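Interface Basics, Handout 3: Controls That Explain Themselves (and Those That Don't)
Instructor: Morenike Usman

Last week we covered the Westport thermostat, a product with one knob and a manual of up to 200 pages. Several of you defended it. I have noted your names.

This week: panels with more than one kind of control. Three terms you will need.

Affordance. What a part seems to invite you to do. A round button invites a push. A knob in a slot invites a slide. A socket invites a plug and, in the hands of a toddler or a sophomore, a paper clip.

Mapping. How the control lines up with its result. Numbers beside a slider promise that 4 is more of something than 3. They don't promise you'll be told what.

Feedback. How you learn that anything happened. Screens are good at this when they have something on them.

For Thursday's lab, each pair gets one task board and 15 minutes. Start with the sliders, then the four lit buttons, and leave the patch wires for last.

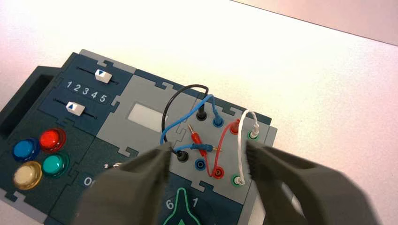

Write down your first guess for each control before you touch it. Guesses written afterward are always brilliant and earn no credit. Note where color helped you, and where it only looked as if it would.

Reading: Sæther, chapter on labels. Skip the part about elevators unless you enjoy being angry in elevators.

Written response: 700 words. I can count.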